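Gripper keeps dropping crisp and sweet packets, club demo in July

Posted by drevent_2202

I help with the after-school robotics club in Clarkamthorpe. Our arm has to pick up shop packets and put them in a crate, 2 minutes per team. Boxes are fine. Bags slither out as if buttered. We've tried squeezing harder, which mostly teaches the students about crumbs. Any ideas that don't involve a new gripper?

Toft914

Grab the crimped end and let the bag hang. The middle is all air and shifting sweets, so the fingers have nothing to bite on. Ours holds a pink LOT 100 bag upside down by the bunched bit, and dignity isn't on the scoresheet.

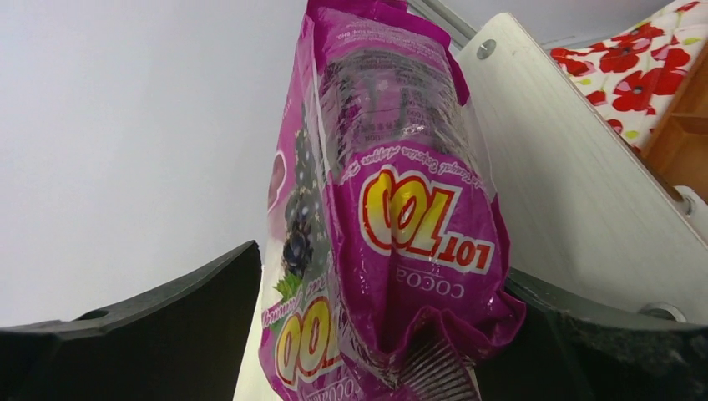
What to change, in order

Close the fingers slowly, and stop once the plastic bunches up. Then lift straight up before you swing sideways – our teams skip this every year. Foam tape on the pads is worth a go if your rules allow it.

tarnitz108

Have you tried boxes?

drevent_2202

We have, thanks. Toft914, trying the crimped end tomorrow at four. I'll bring a dustpan.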